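Print this page | E-mail this to a friend

Light sleepers wanted for a September sleep diary

I'm looking for 20 people who sleep badly and don't mind writing about it! I run the Prumlow Sleep Diary, a small reading and writing project (just me and a spare desk at Grarnamano Books), and in September I'd love to fill a whole booklet with other people's nights.

What you'd do: keep a diary for 19 nights. A few lines each morning will do – when you went up, when you woke, what you lay there thinking about (bins, old boyfriends, the boiler, all welcome). No apps, no gadgets, and spelling doesn't matter a bit.
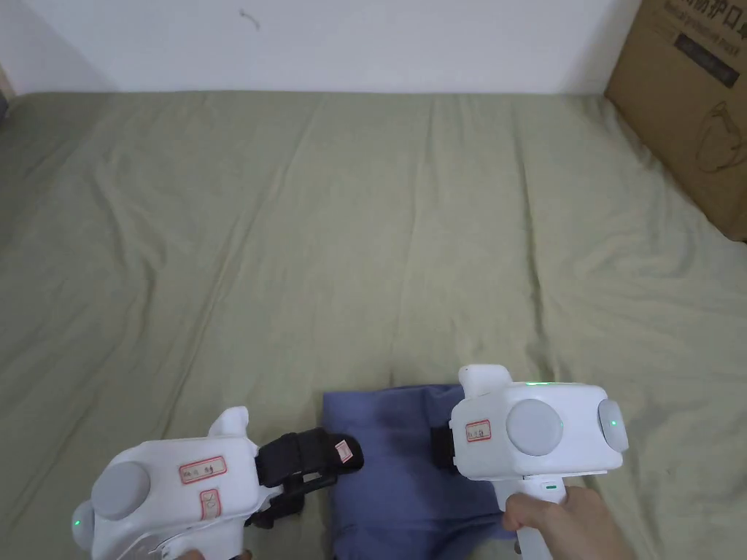
Green sheet, white wall.

I'd also like one longer piece from each of you, up to 2000 words, about a bed you remember well. Mine was a camp bed on my gran's landing and I could go on about it for hours.

You need to be over 18 and happy to be printed without your name. Shift workers and new parents, please do apply, I've hardly any of you so far. I can pay £38 each, sent once your diary reaches me, plus a copy of the booklet.

To join in, send me a few lines about your worst night to the Prumlow desk at Grarnamano Books. I read everything myself, usually at 4am.

Print | E-mail

Recent items
Saturday help needed at the Jasberg tea room
Dehghan Hall choir seeks tenors
Allotment diaries: the booklet is out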